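Notes on Tidying the Long Table

The long table is used by all members of the household, and small articles accumulate on it in the course of a week. As of 15 March 2025, the following arrangement applies. Loose blocks, clips and game pieces are to be returned to a basket at the end of each day. The cloth remains in place and is laundered every 16 days. Mylene Calimlim has kindly agreed to oversee the basket; Amado Aquino retains charge of the cloth.
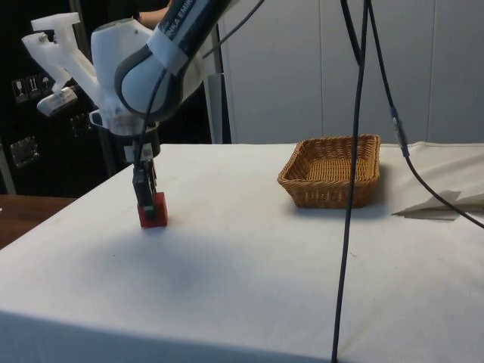
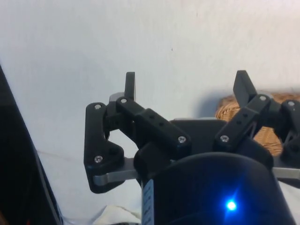
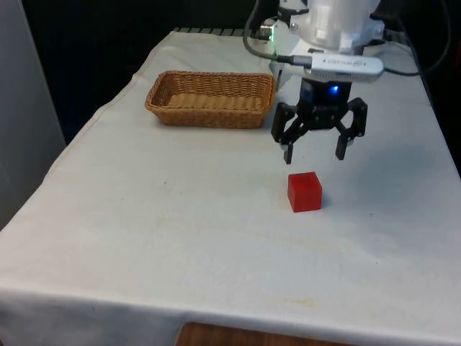
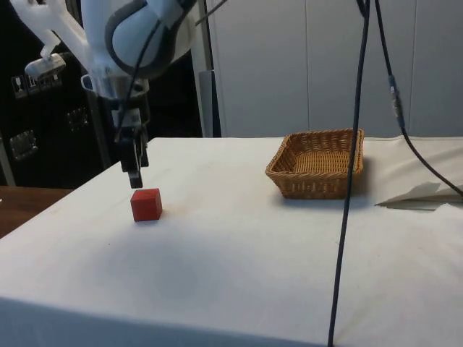
First and third pictures: the red cube on or just above the white cloth. The wicker basket is in the third and fourth.

A shallow basket was selected in preference to the lidded Grasier box used previously, which was too deep for small pieces. Two further baskets have been ordered for the hallway shelf. The marks on the cloth are under review, and a second cloth will be purchased should laundering prove insufficient. Suggestions regarding the shelf may be left in the comments until the end of March.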